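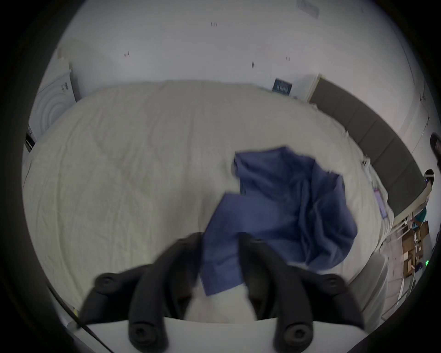
I have folded laundry almost every day of my adult life and I have never once thought about which finger goes where. Then I went to the open day at Chevalier and spent a good chunk of my afternoon watching a blue cloth get picked up off a bed, and now I can't fold a pillowcase without staring at my own hands.

Some background. Chevalier is a small robotics outfit on the edge of Himville, in one of those low buildings you drive past for years and assume sells tile. Twice a year they let people in, once in April and once in the summer, and I missed the April one with a head cold. The ticket was free but you had to sign up. I was visitor number 59 (it said so on my sticker, which is now on my fridge).

There's a front room with coffee and a video, and then they take you through to the rooms where the work happens. I was expecting big arms behind glass, I guess? What I got was a bedroom. White walls, a big bed with a gray padded headboard, and people practicing with bedding and cloths. The project is called Uva and the idea is to teach a robot to do the soft chores, meaning anything that flops. Before the robot gets a turn, a person does the job over and over with hand-held grippers, and the recordings become the lessons. They have 3,840 of them so far for cloth alone!

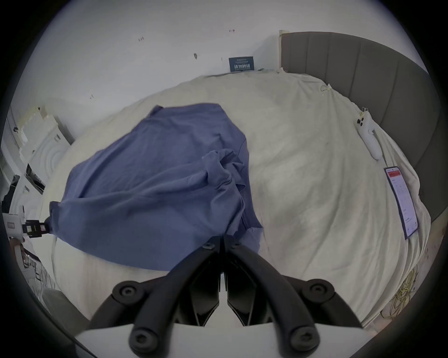

Fingertips right at the edge of the blue cloth. I held my breath for this bit every single time.

I asked our guide why they didn't just film somebody's bare hands, and she was very patient with me. A hand has too many tricks, she said. You can feel the hem, you can roll the fabric between finger and thumb, you can flick it. A gripper opens and closes. If a person can do the job with only that, then the robot has a fair shot at copying them. I've thought about it a lot since, mostly while doing laundry.

Also, cloth is a pain. I knew this as a person who owns a fitted sheet, but I didn't know it was a pain for engineers too. A box stays a box wherever you put it down. A cloth is a new shape every time it lands, so there's no one right place to grab. You have to go looking for a corner, and half the time the corner you want is hiding under a fold. The woman next to me on the tour kept whispering "left, left, it's on the left" like she was watching a game show.

We watched for ages. There's a little sign by the wall that says DO NOT TOUCH PLEASE in English under the Chinese, and I behaved myself, although I really, really wanted to smooth out that sheet. The people doing the work have a rhythm to it. Pinch, lift, find the other corner, pull it straight, lay it down, mess it up again on purpose. I would last one morning, tops.

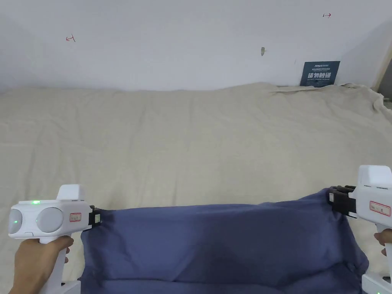 Getting there and other useful stuff

Take the 354 bus from downtown and get off at the stop after the garden center. There is parking, but it fills up, and I saw a few people circling. The tour groups are small and you stand the whole time, so wear shoes you like. Kids are fine, though the boy in our group lost interest once he'd finished his cookie.

For lunch afterward I walked over to Clerkaletti, which does a very good eggplant sandwich and has tables out back. It's 2 blocks away and you'll smell it before you see it.

I've already put my name down for the next one. The guide told us they want to move on to towels, and I have opinions about towels.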